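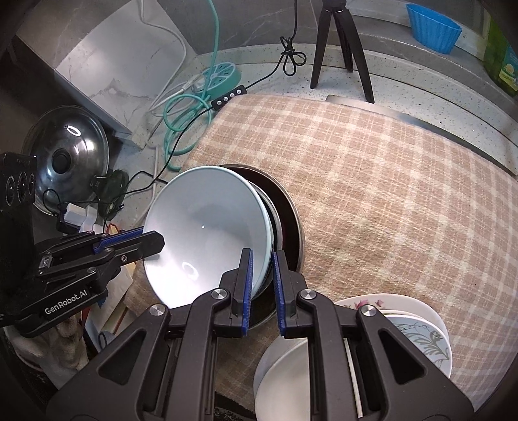
A pale bowl with a thin aqua rim on the right side.

1/ I want to write a little about glaze, and about the old pottery at Curneck. I have read about it all winter and my family is tired of hearing it.

2/ The pottery opened in 1874, on the river side of Penach. It made plain things for kitchens: bowls, jugs, pie dishes. Very few pieces were signed, so they are difficult to recognise now.

3/ The clay came by cart from Collby. It was a grey clay with much iron in it, and the white glaze had to be thick to hide the colour.

4/ In the museum in Penach there is a workers' wage book. It lists 32 people in one year and 35 in the next. Eight of them are written down only as "boy".

5/ My favourite page is a complaint from a shop called Mathew. They sent back a whole crate of pudding basins – the glaze had small cracks everywhere.

6/ The English word for this is "crazing". I learned it only last month. In my language we say the pot has hair.

7/ It happens when the glaze shrinks more than the clay while it cools. Some people collect such pieces on purpose. I would not eat soup from them.

8/ The museum shows the wage book again in May. If your grandparents had dishes from Curneck, please write to me, I would like to see the bottoms.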